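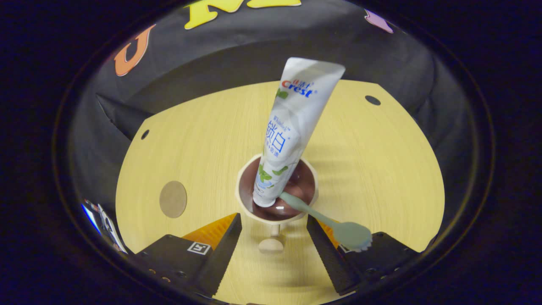

Mas as 90 tentativas contam todas, mesmo as que o operador mandou parar a meio? A pergunta veio de Drarnbridge, pelo altifalante, ainda eu estava à procura da caneta, e acabou por nos levar boa parte da manhã.

Ata da reunião do projeto Drarden, setembro, início às 10h15. Tomei eu as notas, por isso paciência com as abreviaturas que me escaparem.

1. Resultados da tarefa do copo

Respondi que sim, contam todas. A política treinada só com as demonstrações da pinça manual acertou 74 em 90, e uma paragem do operador entra como falha. Critério de sucesso, para ficar escrito de uma vez: tubo de pé dentro do copo, dedos afastados, copo no sítio onde estava. Ficou combinado pôr isto no relatório logo antes da tabela (da última vez ia numa nota de rodapé e houve quem não lesse!).

Discutimos as falhas com algum detalhe. A maioria aconteceu na aproximação, com um dos dedos a tocar na borda do copo antes de o tubo estar alinhado. Eu desconfio do atraso entre a imagem e a abertura da pinça – nas demonstrações não existe, no braço existe – e fiquei de repetir o ensaio com o atraso compensado. 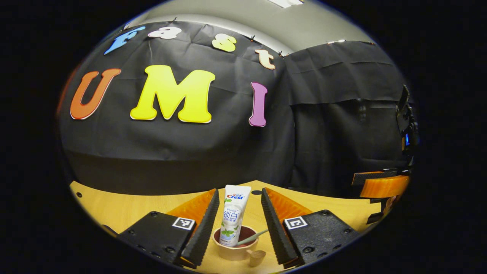 Também quero separar as falhas por disposição inicial dos objetos. Temos quatro, e a minha impressão é que uma delas puxa o resultado todo para baixo, mas impressões minhas já enganaram esta equipa antes, portanto vou às contas.

2. Recolha de dados

Chegámos às 4000 demonstrações com o protocolo Foltent. Fiquei contente, confesso! O problema é a variedade: o gesto sai quase igual de uma demonstração para a outra, sempre o mesmo ângulo de entrada. Propus trocar o ponto de partida da mão a cada série e aceitar gestos mais lentos, desde que completos.

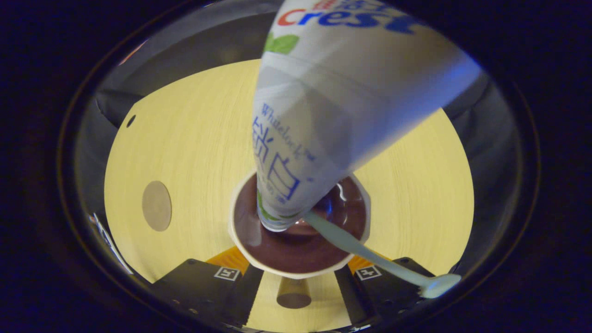 Eu preferia menos demonstrações e mais correções, disse alguém da equipa da Gashaw, porque a política aprende pouco com o que já sabe fazer. Houve quem concordasse e quem achasse cedo. Decidimos treinar duas versões com o mesmo número de horas de recolha, uma com correções e outra sem, e comparar na mesma tarefa.

3. Pendentes

Recalibrar os marcadores dos dedos antes da próxima série. Enviar a Drarnbridge os registos das falhas, com os tempos. Escolher o nome das pastas, que continua uma confusão – fica comigo.

Encerrámos às 11h40.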